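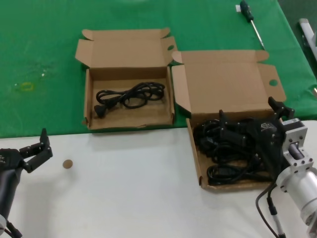
Frequently asked questions about the Virura two-arm packing cell

Last updated 11/14/24

What does the Virura cell do?

It moves small, soft or tangled goods from one box to another. Most of our customers use it for power cords, short cables, adapters and similar accessories which must be packed one by one with a larger product. The usual task is simple to explain: one open box holds many black power cords in a heap, a second open box beside it gets a single cord. For a person this is easy and boring work. For a machine it is quite difficult, and this is why we made a product for it.

What is included in the price?

Two arms, two hands with jointed fingers, the controller, the head camera, the software called Clultatine and 14 days of setup by our people from Stavthorpe. The table is not included. You can use your own table if it does not shake and if both arms can reach the middle of it.

Why hands with fingers and not suction cups?

A cord has no flat side where a cup can hold. Fingers can go down between the loops from above and close on one of them. We offered a suction version for one January only, and we stopped because customers sent it back.

Do I need special boxes?

No. Plain brown cardboard boxes are fine, and they can have holes punched in the flaps. The flaps must be folded outward before the work starts, as the arms do not open boxes in the basic version. Please do not let a flap stand up on the side from which an arm comes in.

Must the boxes stand in an exact position?

They do not have to. The boxes can stand a little higher or lower on the table, and they do not need to be in one line. Clultatine looks for the edges of each box at the start of every cycle. If a box is moved during a cycle, the arm stops and you must press Continue.

Can I put a cloth on the table?

Yes, many customers do it, and a plain green one works well. The cloth can cover only a part of the table. It does not matter if it has some stains, but it should lie flat. A shiny cover is a problem for the camera.

What happens when the cords are tangled?

This is the question we get most. The hand takes a loop, lifts it slowly and measures the pull. If the pull is too strong, it puts the loop down and tries in another place. After several tries it asks for help with a yellow light. In our own test at Stavthorpe we ran 3,247 picks with unsorted cords and a person had to help in 100 of them. Your result can be better or worse, it depends on the length of the cord and how it was thrown into the box.

Are cords with ties easier?

Yes, much easier. If your supplier can deliver them with a paper band or a twist tie, please ask for this. You will save time every day.

Do both arms work at the same moment?

They can, but for one box with cords we recommend that one arm picks and the other waits with its fingers open. If both hands go into the same box, they disturb each other. With two supply boxes you can let both arms pick.

May I leave tools on the table?

We ask you not to do it. Screwdrivers are the most common thing we find there after service work. The arm will go around an object which it can see, but each detour makes the cycle longer.

How fast is it?

Slower than a trained person – we prefer to say this before you buy. The cell is useful when you must pack the whole evening and you have nobody for the late shift. For fewer than 1,000 cords in a week we think it is too expensive for you.

Can I rent it first?

Yes. Our partner Hollis rents the complete cell by the month. The rent for the first month is taken off the price if you buy later. Transport is paid by the customer both ways.

What about the cables of the arms?

Each arm has a black cable that must hang free. Please check before each shift that it is not caught under a box or under the table edge. The connectors are closed with a quarter turn, and you should hear a click.

Which goods can it not handle?

Glass, open food, anything with a sharp edge and anything heavier than the limit in the data sheet. Very thin cables, such as those for earphones, are also not possible at present.

How can I get a test with my own goods?

Send us one full box of your goods, packed in the same way as you receive it, with the order form from the download page. Please do not sort it for us – we want to see it as it is. You will receive a video and a short report. The test is free and we send the goods back.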